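Working next to a picking arm: tips for the packing bench

These notes come from the gift-box line at Resteo, where an arm took over part of the picking in April. Fitzgerald Oyelaran runs the bench and keeps the list taped up by the sink.

Sort before the shift. Keep soft bags in one bin and cartons in another. The arm copes with a mixed bin, but it's slower, and you end up fishing out the last few pieces by hand.

Lay bags flat with the sealed end facing up. A crimped seal is stiffer than the rest of the bag and gives the fingers something to close on. Shake the contents down first.

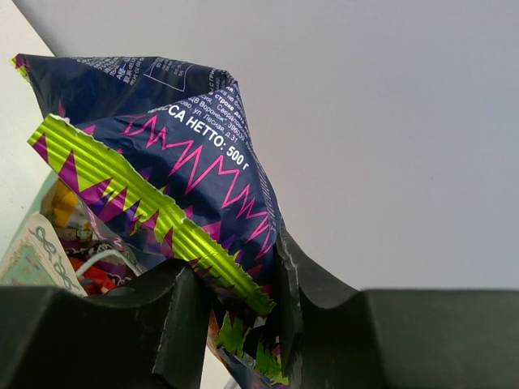
Do packers still have to check the weights?

Packers check every box on the scale before it's taped. The arm goes by the order list and can't tell a 500 g bag from a short one, so the scale stays on the bench and a person reads it.

Wipe the fingers at each break with a damp cloth, then a dry one. Sugar dust builds up quickly. Press the stop button before you reach in, even for one wrapper.

Rotate jobs every 60 minutes. Before the arm, everyone picked and everyone had sore wrists. Now there's more standing and watching, and that tires people in a different way -- mostly the feet and the eyes. A rubber mat helps.

Write down the misses. A dropped bag takes a second to note, and the list shows which packaging gives trouble. Our first month came to 1,664 boxes, with 80 misses on the sheet, most of them bags that had slid under a carton.

Refill the bin at half full. Tell the person at the scale when you do it.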